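A Corner of the Bench
By Fanni Szilágyi | December | 2 min read

I do love a tidy bench, and this one at Hanlow has been my favorite all winter (the kettle is close by, which helps!).
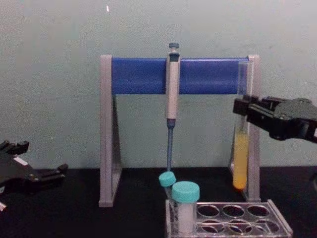
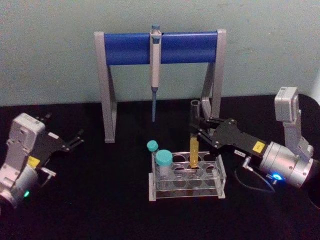
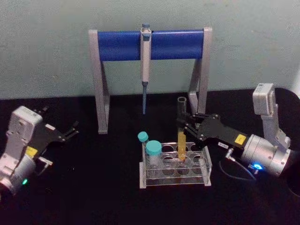
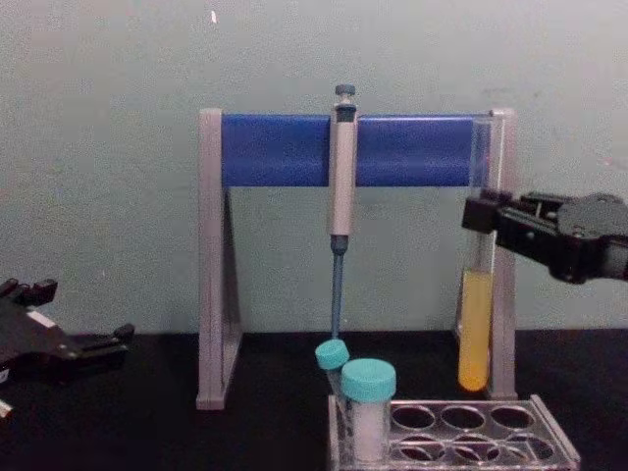 The same blue bar and hanging pipette in all four, and that lovely yellow-orange. The teal-capped tubes are in all four too.

Next Up: The Gallmont Shelves

More glassware soon, once I've dusted it.

Comments

Parero46: That orange is so cheerful!

rimk: We need a stand like yours, ours wobbles.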